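Navau pegboard kit: notes after a month with the arms

I bought the white Navau panel as a tool wall for the two-arm build in our shared workshop. It stands upright at the back of the bench, and the pegs go in without tools. Scissors and pliers hang from it still on their retail cards, which suits gripper work – the card gives a flat edge to close on.

The hole grid is regular, so a hook position can be stored once and reused. My script keeps 7 positions. Packaged gloves are easier to approach standing on the table than hanging.

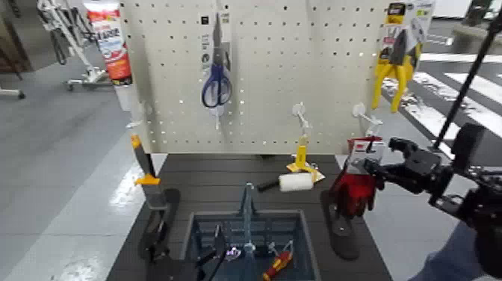
Faults

The hooks have no lock. A pull with any upward component lifts them out, and I now cap arm speed at 100 mm/s near the board. Yamila Montecinos printed retaining clips for ours, at 250 microns per layer, and two have cracked.

Buy it for light tools. For anything heavy, the Gaete steel panel is the better choice.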